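Stellovine Push Planner

If you've ever spent a whole afternoon hand-tuning pushes, we think you'll like this one! Stellovine looks at your blocks, plans short, gentle nudges and sends them to the arm, and you can change the goal in plain words while it runs.

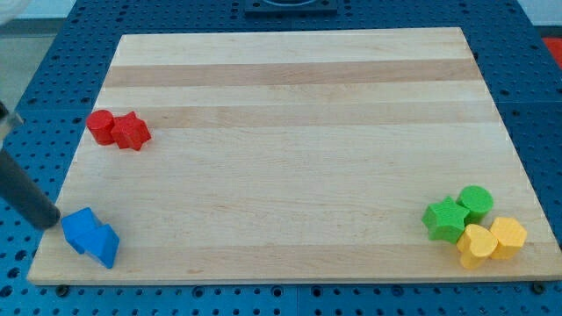 Colored blocks on a maple board, with the arm near the blue pair.

Release 6 replans every 300 milliseconds and comes with 14 ready-made tabletop tasks (Lok-yiu Chiu wrote most of them, and she'd love your feedback). Order no. 1539.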